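Oiling a butcher-block table – how often, and with what?
Forum > Kitchen & Dining > Tables and Countertops

lavasholm_lane
Jun 22, 2018
Hi all, long-time reader and finally posting! We bought a secondhand butcher-block table for the breakfast nook, one of those with soft rounded corners, and I love it more than I should. The trouble is cups. My two kids put them down anywhere, and I already have three pale rings near the window end. The seller said to oil it "now and then" and drove off. What does that mean in real life?

Hagos Workneh
Welcome! We've had ours for 13 years and it has seen every breakfast, two science fairs and a lot of gluing. Plain mineral oil once a month, wiped on with an old T-shirt and left overnight, then buffed in the morning. Pale rings usually come out with a very light sanding along the grain – go easy, and oil the whole top afterward or you'll have a patch.

jeon_kitchen
I'm going to disagree with Hagos a little (sorry, Hagos). Once a month is fine for a cutting surface, but on a table you eat at it always feels greasy to me, and my sleeves agree. I put hardwax oil on ours last August and haven't touched it since. Coasters do the rest.

Hagos Workneh
Coasters! With kids! I admire you. If it feels greasy you're leaving too much on, but I'll grant you hardwax is less work.

kamimo77
Ours is pale oak strips too, and the cups on it are blue with white rims, so I'm fond of the look. We're in the no-coaster camp and just wipe under the cups.

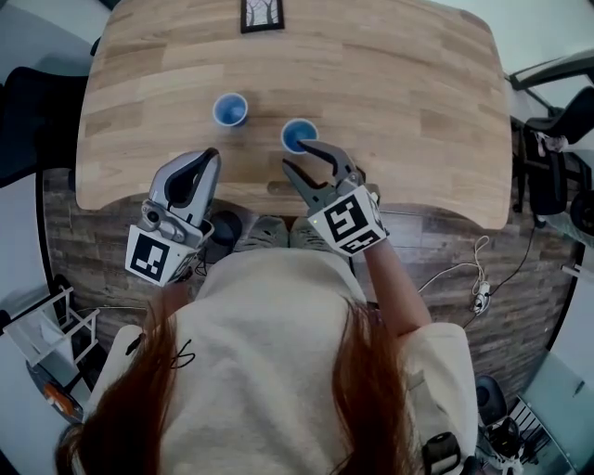 lavasholm_lane
Do I need to strip off the old mineral oil before I switch to hardwax?

jeon_kitchen
Most of it has to come off, so wipe the top down with mineral spirits, let it dry for a couple of days with the windows open, and sand lightly before the first coat. Try a spot on the underside first.

Hagos Workneh
And keep the oily rags spread flat outside until they're dry, please, never in a heap. I'm still voting for mineral oil, by the way.

lavasholm_lane
Thank you both! I'll sand the rings this weekend and decide after that – my husband is already on team hardwax.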